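The Green Gloves

Sylvie Arsenault had a shop for leather things in Jultdale, between the chemist and a bakery which was closed in the afternoons. She did not sell much there. Mostly she repaired and cleaned what other people had bought somewhere else: handbags, belts, jackets, and above all gloves. The gloves came in September, when people opened their drawers and found what the summer had done.

It was in September that Lise Marchand came in with the green pair.

She put them on the counter and kept her hand on them. They were long gloves, up to the middle of the arm, and the leather was so dry that the fingers stood by themselves, as if a person were still inside.

"They were my aunt's," said Lise. "I am going to wear them at my daughter's wedding. Can you make them soft?"

"When is the wedding?"

"In 11 days."

Sylvie took one glove and bent the thumb very slowly. It made a small sound which she did not like. Old kid leather is like old paper. You can do a little each day, and if you try to do everything in one evening you will have two pieces.

"What did you put on them?" she asked.

Lise looked at the floor. "Olive oil. Only a little. I read it somewhere."

"Only on the left one?"

"How do you know?"

"The left one is darker," said Sylvie, and she wrote the ticket.

In the back room her apprentice, Chibuzor Babalola, was eating his lunch over the sink. He had been with her for seven months and he had good hands, but he was in love with every new product. On his shelf he had a cream called Privex, bought with his own money, which promised to bring back the life of any skin. Sylvie had forbidden him to open it on customers' work. He used it on his own shoes, and it must be said that his shoes looked very well.

"We could try it inside the cuff," he said when he saw the gloves. "Where it does not show."

"No."

"Only one drop."

"Chibuzor, the lady has already tried one drop." 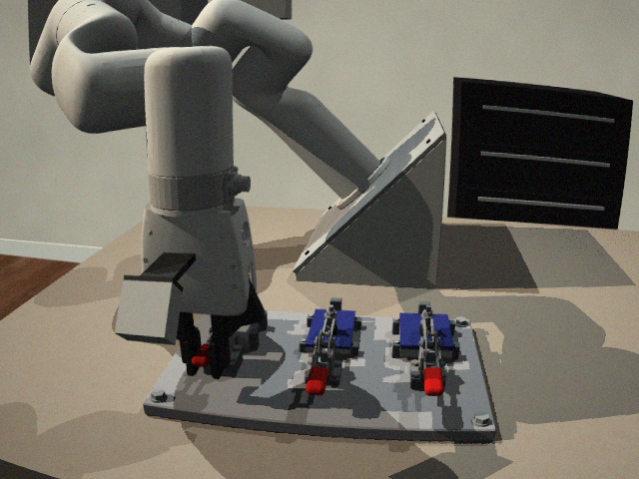

Robot arm over a metal plate, computer rendering

So they did it in the slow way. On the first evening Sylvie laid the left glove between clean cloths with white powder to drink the oil, and she changed the powder in the morning, and again at night. The right glove waited in a closed box with a damp sponge that did not touch it. Each day Chibuzor was allowed to open the box and press one finger, beginning with the smallest. He was to tell her what he felt, and not what he hoped.

"Like a biscuit," he said on the second day.

Later he said it was like cardboard, and then like the cover of a book. When he said "like an ear", she came to feel it herself, and she agreed.

During these days he talked a lot, and she learned things about him. His grandmother had owned one pair of gloves in her whole life and was buried without them, and there had been a quarrel in the family over who should have them. In the end an uncle sold them to a neighbour.

"What colour were they?" asked Sylvie.

"I never saw them. In the story they are always red, but my mother says brown."

After this she let him put on the cream. It was her own, which she kept in a jar with no name on it, and she had learned to make it from Nivaldo Portela, the man who had the shop before her. One takes as much as a grain of rice and warms it between the fingers. Chibuzor worked from the wrist to the tips, and his tongue was a little out of his mouth like a child who is drawing. He took 3 hours for the pair. She swept the floor, then swept it again, so that she would not look.

Lise Marchand came back on the day before the wedding, with her hair already in pins. The left glove was still darker than the right. Sylvie had prepared some sentences about this, but Lise did not ask. She put her hand in the right one first, then in the left, and closed both fists.

"She used to smack me with these," she said. "They were so soft that I always laughed, and then she smacked me again."

She paid, and she went out with the gloves still on, and had some trouble with the door handle.

Chibuzor tore the ticket from the book. "Can I do the belt now?" he asked. "The brown one from Madame Landry?"

"With what?"

He looked at his shelf, and then he went to fetch the jar.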